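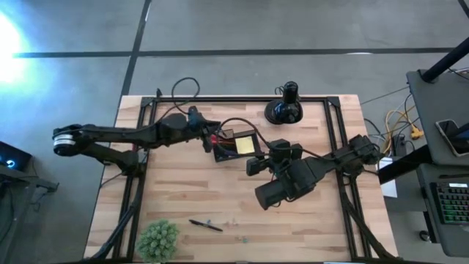
Keeping a wooden worktop tidy

A table made of light butcher-block planks is pleasant to work at, but small things collect on it very quickly. I have had mine for 4 years and these are the habits which stayed with me.

Sticky notes and pens
Put the pad of sticky notes in a small tray with low sides. A loose pad slides under papers and its lower sheets become dirty. I prefer a black tray with a yellow pad, as I find it at once when the telephone rings. The tray should be only a little bigger than the pad, otherwise it fills with paper clips and old receipts.

A marker pen left lying on the wood is a small danger. Push the cap until it clicks, and store the pen flat. If ink has already reached the table, try a soft cloth with a drop of washing-up liquid first. Spirit works faster, but it can take the oil out of the wood — test it on the underside.

Crumbs and bits
Sweep the table with a dry brush before you wipe it. Small hard bits under a damp cloth make scratches, and on pale wood you will see every one of them when the sun is low. Brush along the planks and not across.

Oiling
I oil the top in May, when the windows can stay open. Two thin coats are enough. Leave the first coat overnight, then rub off what remains on the surface. I use the plain oil from Pellberg, but any oil sold for worktops will do. Lay the used cloths flat outdoors to dry, never in a heap, because they can heat up by themselves.

A plant on the table
A small succulent is the best choice for a corner. It needs little water and does not drop many leaves. Put a saucer or a cork mat under the pot, and lift it when you clean. In winter I water mine every 21 days, and I carry it to the sink for this.

Cables
Let cables hang in a wide curve and fix them at the back of the table with a strap. A cable pulled tight over an edge will wear at this place. Check the straps when you oil the wood.

Last changed 27 October 2022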